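The Pot on the Desk

I have owned, at various times, a leather pen roll, a brass desk tidy shaped like a whale and a rotating thing from Merkier with 11 compartments. The rotating thing was the worst. It spun so freely that every time I reached for a biro I came away with a glue stick, and the middle section filled with paper clips, fluff and one very old cough sweet.

So in May I gave the lot away and started again with a paper cup.

It began as laziness, I admit. I'd had a coffee from Presto, the kiosk by the tram stop, and they'd handed me two cups stuck together by mistake. The spare sat on my desk, clean and white, and by the afternoon I'd put a marker in it. By the next morning I'd decided this was a system — which is how most of my systems start!

The first thing you notice is that a paper cup has no ambitions. It won't take your stapler. Put too much in and over it goes, pens everywhere, so you stop putting too much in. I went from a drawerful of felt tips (half of them dead) to one good marker, and I can't say I've missed the rest. The turquoise highlighter, maybe. A bit.
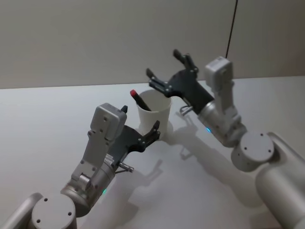
The other thing is the lean. A single pen in a wide cup never stands up straight, it flops against the rim and stays there, and I've grown fond of that. You can grab it without looking. In a tight little holder I was always pinching and tugging, usually with the phone wedged under my chin.

I did go shopping, in the interests of fairness. Dristo do a very handsome stoneware pot, heavy enough to hold a door open, and there's a shop called Ozoliņš in the old town that sells turned birch ones for 50 euros. Fifty! I picked one up, sniffed it, put it back and went home on the tram feeling thrifty and slightly cross, because it smelled lovely.

There are drawbacks. Paper goes soft if you set it down in a tea spill, and I've been through a few that way. Visitors will try to throw it out. My sister-in-law once tried to drink from it. And if you leave the cap loose and drop the marker in nib first, you'll get a blot on the bottom that soaks through in time, so check what's underneath before you put it on anything you care about.

A pebble in the bottom helps if you've got a cat. Mine came off the beach and it rattles when I reach for the marker, so the cat now turns up every time I write a label.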